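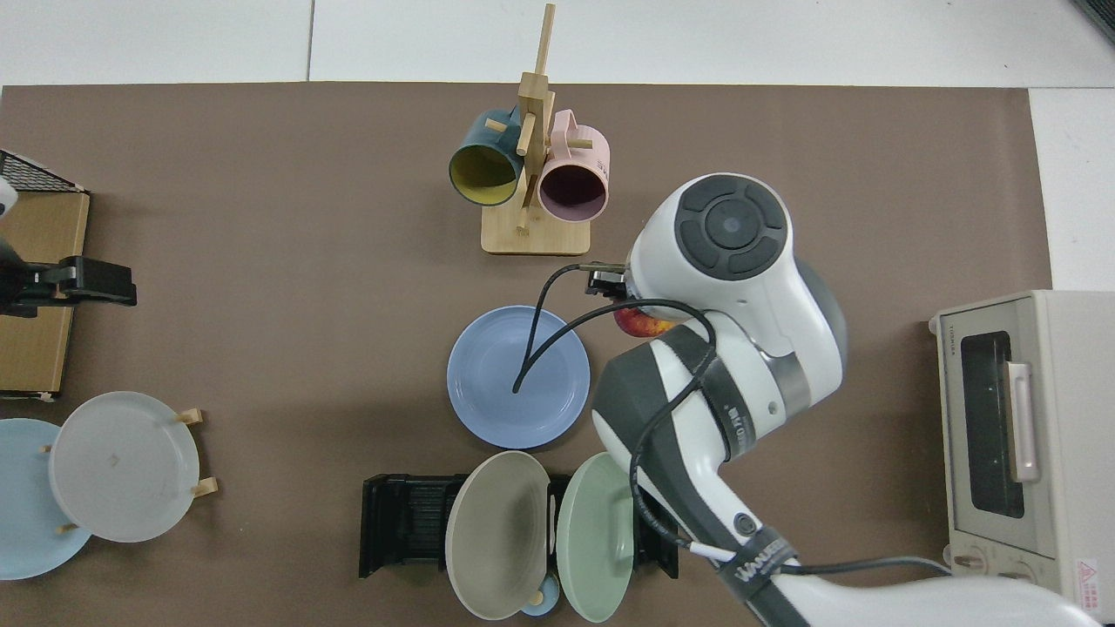 Wer im Viertel Tistitano eine Wohnung mietet, bekommt selten mehr als eine Kochnische. Der Architekt Sebastián Ledesma hat in den letzten Jahren 109 solche Küchen gezeichnet und besucht, und er sagt, dass die Menschen zuerst in die Höhe denken müssen. Tassen zum Beispiel brauchen im Schrank ein ganzes Fach. An einem hölzernen Tassenbaum, wo eine dunkle blaugrüne und eine blassrosa Tasse hängen, bleibt darunter fast nur der Fuß als Fläche verloren. Solche kleine Rechnungen macht Ledesma den ganzen Tag.

Küche | Wohnen | Garten | Reise | Abo

Die Frage ist älter als die heutigen Mieten. Zulema Alarcón ist in der Straße Urrutia aufgewachsen, zu sechst in 2 Zimmern, und sie erinnert sich an die Küche als einen Ort, wo man immer stehen musste. Gekocht wurde am Abend für den nächsten Tag. Im Dezember, wenn die Verwandten kamen, trug ihr Vater den Tisch in den Hof. Sie lebt jetzt allein und hat trotzdem keinen größeren Tisch gekauft. 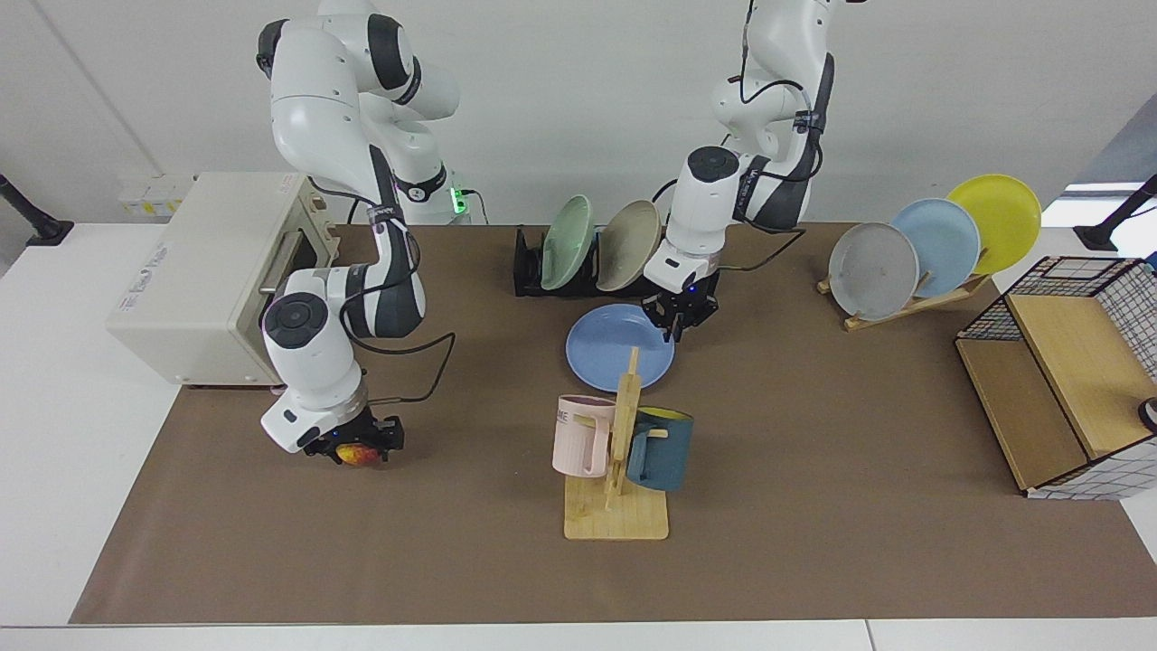 Ledesma findet diese Haltung vernünftig. In seinem neuen Projekt, dem Haus Godico, teilen sich 10 Wohnungen eine große Gemeinschaftsküche im Erdgeschoss. Oben bleibt nur das Nötige, ein Becken und 2 Kochplatten. Nicht alle sind davon begeistert. Die Mieterin Ivana Yáñez möchte am Sonntag im Schlafanzug frühstücken und dabei keinen Nachbarn grüßen. Dardo Riquelme aus dem dritten Stock kocht dagegen fast jeden Abend unten und hat dort gelernt, wie man Linsen ohne Speck macht.

Im Herbst wird über den Putzplan neu abgestimmt. Riquelme will, dass jede Wohnung eine ganze Woche übernimmt, Yáñez ist für einzelne Tage.

Teilen 109 | Kommentare 10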